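This site uses cookies to remember your login. OK / Manage

Vatport shelf picker: FAQ

Last edited October 21, 2024

Same questions keep coming in, so answers go here. Will add more when I get time. Tarık

What is it?

A two-arm picker on a rolling base, built in the shared shop at Menedmont. Goal is to take one bottle off a crowded store shelf and put it in a bin without knocking over the neighbors. Started in May. Not finished.

Who's building it?

Me (Tarık Güneş) on arms and wiring, Beril Güler on software. People from the shop help when something heavy needs lifting.

Is it a kit?

No. Base is a secondhand cart. Arms are printed parts over aluminum tube. Arm motors are Ekik, the small ones, bought as a used lot. Controller board is a Huang, the old version with the screw terminals. The newer one has plugs that shake loose on our cart.

What did it cost?

$749 so far, not counting filament or the two motors I cooked. Shop membership is separate.

Why cleaning products?

Because bottles are nasty to grab! Slick plastic, narrow necks, caps at odd angles, and they stand packed in with almost no gap. Boxes were too easy. Beril wanted soup cans, we did soup cans for a week, got bored.

How do you teach it a grab?

By hand first. A person does the pick, we go over the footage, then write the arm moves to match. Old fashioned but we can see what went wrong. What we look for is where the hands go and what they touch on the way in. 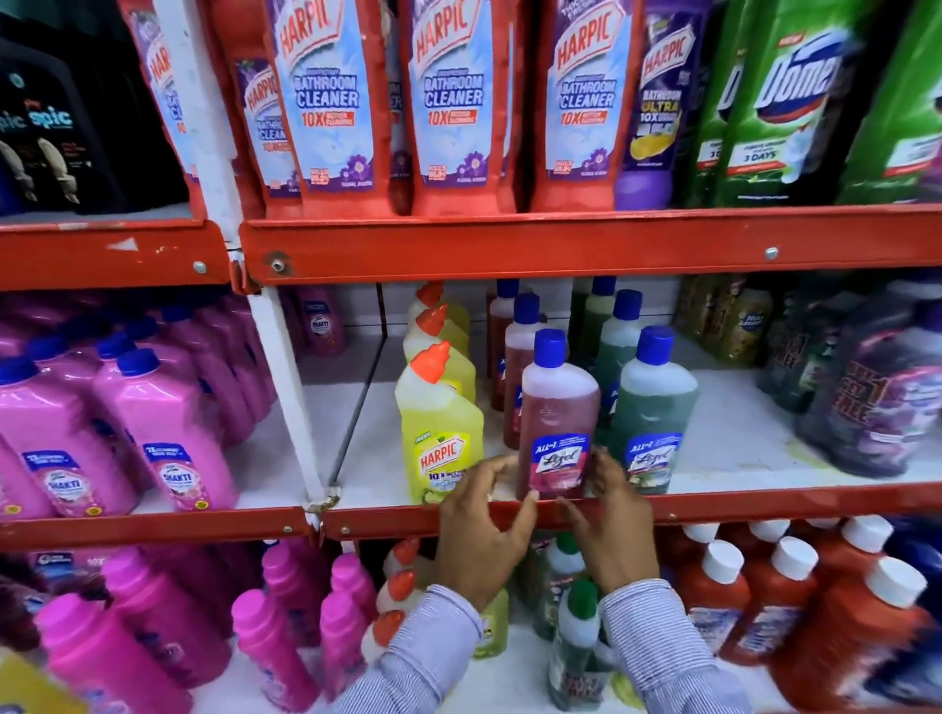 Middle shelf pick, pink Lizol, both hands on the bottle.

Look at the left hand. It rests on the shelf lip, fingers curled around the base, and the right hand cups the side. We'd been planning a straight pinch at the neck with one arm. Now the left arm gets a soft pad on the wrist so it can park on the lip the same way. Took a day to print, two days to get the pad to stay glued.

Why two hands for one bottle?

Steadier. One arm alone tends to twist the bottle when it pulls and then the next one over goes down. With two, one holds low and the other guides. Slower, yes. We don't care about speed yet.

Does it read labels?

Not well. It goes by color and cap shape first, label second. Trouble is that same brand bottles look alike. On that middle shelf there's pink Lizol with darker reddish Lizol right behind it, all blue caps. Green ones next door, blue cap too. So cap color is no use there and the label has to do the work. Beril is on it.

What about refill pouches?

Not yet. Pouches fold when you squeeze them and our grippers only know hard things. Top shelf is skipped for now. Might try a flat scoop thing later.

How often does it work?

On our practice rack, best run so far was 90 clean picks out of 100. That was full bottles, spaced out, good light. Push them together and it drops a lot. Worst run I'd rather not post.

Can it reach the bottom shelf?

Sort of. The elbow hits the cart. Need to raise the shoulder mount 11 cm, or bend the arm differantly. Raising is easier.

Is it safe to stand next to?

Keep your hands out of the rack while it's moving. Red stop button is on the cart handle. Motors are weak enough that you can hold an arm back but it'll still pinch, ask Beril. Caps stay screwed on tight for every run, and no bleach bottles in the shop, period.

Can I get the files?

Arm parts yes, email me thru the contact page. Code no, it's a mess and changes daily. When it settles down Beril will put it up.

Which filament?

PETG for the arm shells, TPU for finger pads. PLA fingers cracked. Don't bother.

Can I come see it?

Sure, if you're already a member, it's by the back bench. Guests have to sign in up front. Send a note first, half the time the arms are off.

14 comments · 32 shares

Get the Vatport newsletter. Enter your email to subscribe.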